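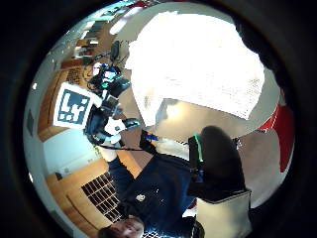
One resident asked if the Hasby bus stop is moving before June or after, as the letter from Riviere said both. Answer: after. Riviere to send a corrected letter to all addresses on the loop.

Trotano Neighborhood Association
Minutes, 11 March 2025
Present: 14 members, plus one from Riviere (transit contractor)

Last minutes approved, no changes.

Bus stop. New spot is across from the Flondus bakery. Concern about the curb – too high for walkers and strollers. Riviere says a ramp is in the plan, drawing to follow. Shelter not funded yet. Bench yes. Motion to write to the city about the shelter, passed 11 to 3.

Parking on Hasby Lane. Long discusion. Two-hour limit wanted by shops, not by the people who live there. Tabled.

Creek cleanup. Need gloves and bags, almost 30 signed up last time. Dumpster has to be booked 6 weeks ahead, so book now.

Street lights. Three still out by the footbridge. Reported twice. Report again, ask for a ticket number this time.

Newsletter. Copy due end of month, keep it short pls.

Other business: dog waste bags run out at the north gate. Key for the notice board still missing – if you have it, drop it at the bakery.

Next meeting same room, same time. Agenda items by email.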